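How to Request an Absentee Ballot in Drullbridge

Any registered voter in Drullbridge can vote by mail. You need the request form, which is Form 14, and a pen with dark ink.

1. Fill in your name and address as they appear on your registration.
2. Sign page 2. A typed name is not accepted.
3. Mail the form or drop it at the clerk's office, Room 547 — the slot is open after hours.

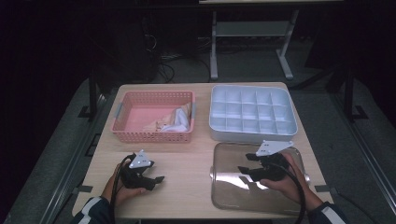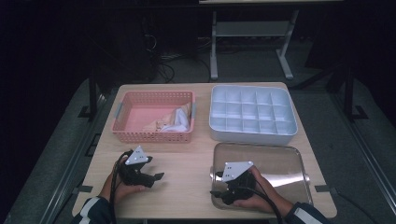 Can I have the ballot sent to a different address?
Write the other address in the second box on the form and leave your home address in the first.

Ballots go out in August. If yours hasn't come by the end of the month, call the clerk at extension 592.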